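The Striped One

My sister's train from Stovton was due in at 3, and I had promised her a couch to sleep on. A real couch, with cushions on it, which meant first getting rid of everything that lived there. You know how it goes! Two sweaters, a bag of receipts, the good scissors I'd accused the neighbor of keeping (sorry, neighbor).

I folded fast and badly. The socks went in a drawer, the receipts went in a different drawer, and the yellow cushion got a punch on each side to plump it up. She picked that cushion out years ago and still asks after it like it's a cousin.

Then all I had left was the red and white cloth. Mom used to spread it on the sand at Sunska, all of us squeezed onto it with our sandwiches, fighting over who got the white part. I'd been meaning to put it away since April, and I kept walking around it with a coffee in my hand.

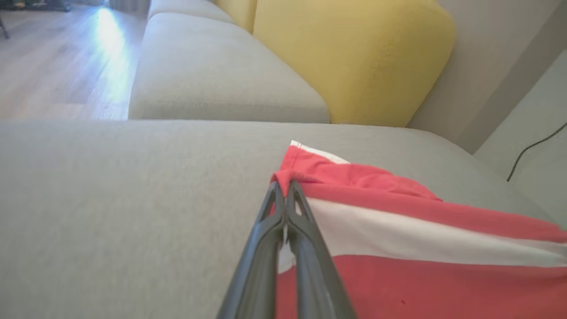

Where do you put a cloth that has no closet of its own?

Over the arm of the couch, folded in three, with the stripe on the outside.

So I did that, and then I sat down next to it and waited for the doorbell. When she came in she dropped her bags right in the hallway, went straight past me and said, "Oh, you've still got it. I call the white part."

12 comments | 124 shares

Last updated: April
Contact | © Pukix Stories | Back to top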